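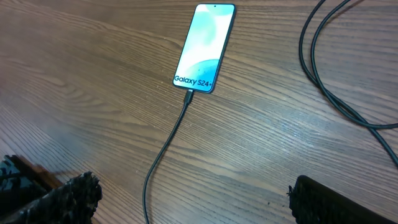 **Unit 16 - Charging cables at the workstation: connectors, strain, routing**

Course: Bench Practice and Small Equipment Care, Stenport
Room 20. Bring the Unit 15 sheet.

## 1. Scope

These notes cover the cable between a power source and a handheld device: the plug, the strain relief, the run across the work surface, and the drop over the table edge. Chargers and battery chemistry are treated in Unit 21 and are mentioned only where the cable cannot be discussed without them.

## 2. Terms

**Plug.** The metal shell and contacts that enter the port. A USB-C plug is symmetrical and can be inserted either way up.

**Overmold.** The molded housing behind the plug. It is the part to hold when connecting and disconnecting.

**Strain relief.** The section where the overmold meets the cable. It spreads a bend over a longer distance. On thin cables it may be very short, and the first few inches of cable then need more care.

**Run.** The part of the cable lying on the work surface.

**Drop.** The part hanging from the table edge to the floor or outlet. The weight of the drop pulls on the run, and the run pulls on the plug.

## 3. Forces at the port

Three loads matter in ordinary use.

1. Axial pull, along the line of the plug. The port tolerates a moderate amount. Above that the plug comes out, usually without damage.
2. Side load, across the line of the plug. The plug acts as a short lever inside the port. Repeated side load loosens the fit and can crack the solder joints behind the port.
3. Twist. Uncommon on a table, common when a device is picked up and turned while still connected.

A device lying flat on its back, with the cable leaving its lower end and resting on the table, sees very little of any of these. The cable should leave the port in a straight line before the first bend. A wide curve after that is acceptable in either direction. A device does not have to be square to the table; turn it so that the cable has an easy path to the edge.

## 4. Routing on a wooden table

- Lay the cable flat. A cable that stands up in a loop will catch a sleeve.
- Use one gentle curve where one is enough. Two opposite curves close together tend to lift the middle of the run.
- Keep the cable out of drawer gaps and from under chair legs.
- Do not tape cable to a finished wood surface. Tape can lift the finish, and the residue holds grit. Use a weighted clip at the edge.
- Leave slack on the table, before the edge, so that a tug on the drop is taken up before it reaches the plug.

Dark cable on dark or strongly figured wood is easy to miss at a glance. The Vevunlow benches have this problem, and a light-colored clip at the edge is required there.

## 5. Surface condition

Dust on a tabletop is a minor matter for the table and a larger one for an open port. Lint is carried in on the plug and packed against the back of the port a little at a time. The usual symptom is a plug that no longer seats fully and falls out under a light pull.

Wipe the table before work with a dry microfiber cloth, following the grain. Inspect under low side light; overhead light reflects off a satin finish and hides fine dust in the bright patch. Do not blow dust off by mouth.

To clear a port: disconnect, power the device off, and loosen the lint with a wooden or plastic pick. No metal tools. If the plug still does not seat after two attempts, send the device to the service desk with a tag.

## 6. Screen during charging

Place the device face up unless the table has a soft mat. A lit screen is convenient for reading the charge state, but it adds to the heat and lengthens the charge. Set the screen timeout to its shortest value before leaving the device.

Do not cover a charging device with paper or cloth. If the back feels hot to the hand, disconnect it and let it cool before going on.

## 7. Bench exercise

Work in pairs. Each pair needs one device, one Rirnska cable from bin 711, and one edge clip.

1. Wipe the table.
2. Connect the device, holding the overmold.
3. Route the cable to the nearest edge with a single curve. Fit the clip.
4. Pull the drop lightly by hand and watch the plug. It should not move.
5. Remove the clip and repeat step 4. Record the difference.
6. Disconnect and coil the cable loosely. Do not wrap it around the charger.

Enter the results on the Sombatkul form, side B - side A is for Unit 15. Cables with a split jacket or a bent shell go in the red tray with a knot tied in the middle, and a replacement is drawn from the same bin.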